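Mivley sucht Teilnehmende für eine Befragung zum Wohnen in kleinen Haushalten

Wir untersuchen, wie Menschen ihre Wohnung nutzen, wenn Arbeiten, Essen und Freizeit am selben Tisch stattfinden. Die Befragung gehört zum Projekt Lomuveo und wird von Lovisa Dalen geleitet. Gesucht werden 20 Personen, die allein oder zu zweit leben und mindestens an zwei Tagen im Monat zu Hause arbeiten.

Die Teilnahme besteht aus zwei Teilen. Zuerst führen Sie acht Tage lang ein kurzes Tagebuch. Darin notieren Sie abends, wofür der Tisch gebraucht wurde und was dafür weggeräumt werden musste. Stichworte genügen. Danach folgt ein Gespräch mit Ritu Sandhu oder Jawad Chaudhry, telefonisch oder bei uns im Büro.

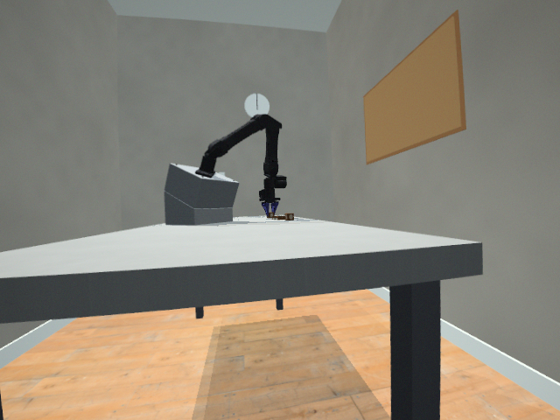
Muss ich für die Teilnahme ein eigenes Arbeitszimmer haben?

Ein Arbeitszimmer ist nicht erforderlich. Wir suchen vor allem Haushalte, in denen Küche oder Wohnzimmer auch als Arbeitsplatz dienen. Wer ein eigenes Zimmer hat und trotzdem lieber am Esstisch sitzt, kann sich ebenfalls melden.

Voraussetzungen: Sie sind volljährig, sprechen gut Deutsch und wohnen seit mindestens einem Jahr in der jetzigen Wohnung. Wohngemeinschaften können wir in dieser Runde leider nicht aufnehmen – für sie ist eine eigene Befragung im Juni geplant.

Für Tagebuch und Gespräch zahlen wir zusammen 200 Euro. Das Geld wird nach dem Gespräch überwiesen. Fahrtkosten erstatten wir gegen Beleg. Ihre Angaben werden ohne Namen ausgewertet, das Tagebuch erhalten Sie auf Wunsch zurück.

Bitte schreiben Sie uns bis 2021-11-14 und nennen Sie Wohnungsgröße, Zahl der Personen im Haushalt und eine Telefonnummer, unter der wir Sie tagsüber erreichen. Fragen zum Ablauf beantwortet Harsh Upadhyay im Projektbüro Lomuveo.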